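Flekora picking kit - worth the money?

tomoana_tim
Anyone running the Flekora bin picking add-on? Got a quote through Grukthorpe and the demo looked lovely, but demos always do.

wiebke_s
We've had it since October on the KUKA. Setup took me 15 days, mostly cabling. Once I'd got the bin clamped down it behaved much better!

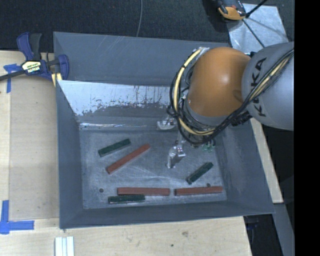 Green and brown blocks in the grey bin, gripper pointing down at them

hemel_dave
15 days?? Ours was going in two. I'd say the software's fine and the manual is rubbish.

wiebke_s
Two days with Tarmo on the phone, maybe - I had the manual and a cup of tea.

tomoana_tim
How is it with blocks lying end to end?

hemel_dave
Slow. Ask for a trial before you sign anything.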